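4.2 Handling of toiletry items

The Wirnulby kit was tested as shipped, with the stock two-finger grippers and the vendor's control software. Bottles and tubes were handled upright or lying on a wooden tabletop.
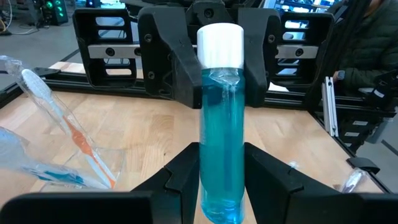

Figure 5. Bottle with white screw cap between the fingers of one gripper; opposing gripper behind.

Wrapped toothbrushes shared the table with the tube — a layout the Istberg protocol rates as cluttered. Operators logged 441 attempts under this condition.

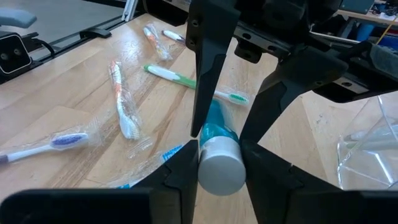 Figure 6. Gripper fingers on both sides of the tube cap, wrist view.

Film packaging remained the main source of failed grasps. Fixed-view video was reviewed at up to 300 frames per attempt. 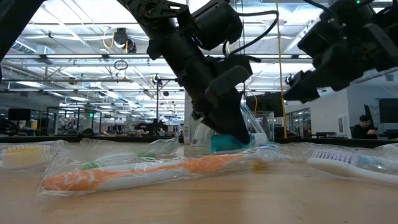 Figure 7. Fixed view of both arms and wrapped toothbrushes.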